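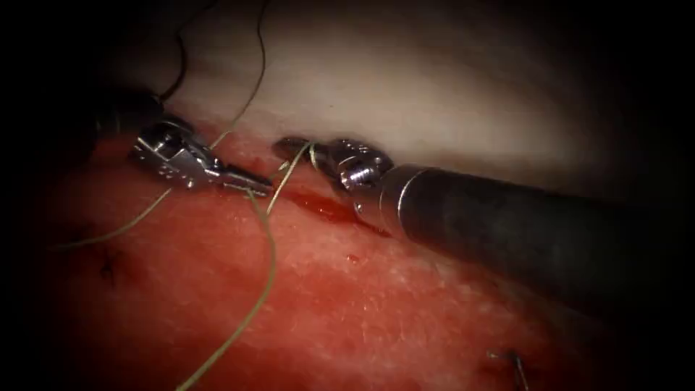 About Flunari

Small translation office in Hullholm, 7 of us now. Started by Abbas Kiani at his kitchen table, mostly leaflets and letters for clinics over in Dresten. Still do plenty of those - patient guides, consent forms, course notes, the odd menu.

Every job gets read by a second person before it goes out. Short texts (under 600 words) usually back next day, longer ones ask first. Minimum order 300 words.

New office from January, above the bakery on Ahn Street. Ring the top bell, the botton one is broken. Post to PO Box 2615 please.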